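Who Folds the Cloths Now? Two robot arms and the people of a cleaning supply workshop
Student project report by Iida Seppälä and Rodrigo Cunha

When our teacher, Benvinda Torres, asked us to pick a workplace where something had changed lately, we both thought of Plukeck straight away. Rodrigo's aunt used to work there, and half of Trencombe has bought its cleaning cloths at one time or another! Plukeck packs cloths for hotels and offices, and in February it started using two robot arms at the folding bench, running on a control program called Kelluvix. We wanted to know what that meant for the 18 people on the floor, so we visited 3 times and talked with anyone who had a few minutes to spare (and some who really didn't, but were kind to us anyway).

Folding a cloth sounds like the easiest job in the world until you try to explain it to a machine. A cloth has no fixed shape. It slides, it bunches up, and the layers creep apart while you are busy with the other end. Adelino Falcão, who has folded by hand for years, let us try it next to him, and we were slow and our stacks leaned badly. He told us he feels for the edge with his thumb and hardly looks down at all.

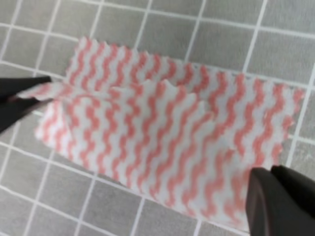
Work and Technology Project Group, Lie Upper School

The cloths with the pink wavy stripes have a toothed edge, and when one is doubled over you can see the teeth of one layer lying across the other. Adelino uses those edges to judge whether a fold is straight, and he was the one asked to teach the arms what a good fold looks like. For 5 weeks he spent his mornings guiding them and his afternoons at his old bench. He said it was more tiring than folding, as he had to think about every little thing his hands used to do without him.

What changed for people was less simple than we expected. Benedita Nogueira, the shift lead, moved two folders over to checking and packing. One of them likes it much better -- her wrists don't ache in the evening -- while the other misses the bench, where four of them used to stand and chat all morning. The arms sit behind a rail, so the talk has thinned out. We hadn't thought of asking about that, and it came up in nearly every interview.

Pay stayed the same, but the training did not reach everyone. The day shift got 40 minutes with Kelluvix and the evening shift got a printed sheet, which caused some grumbling. Benedita agreed that this was unfair and has promised the evening shift a proper session on Wed 5 August. We would love to go back after that and ask them how it went.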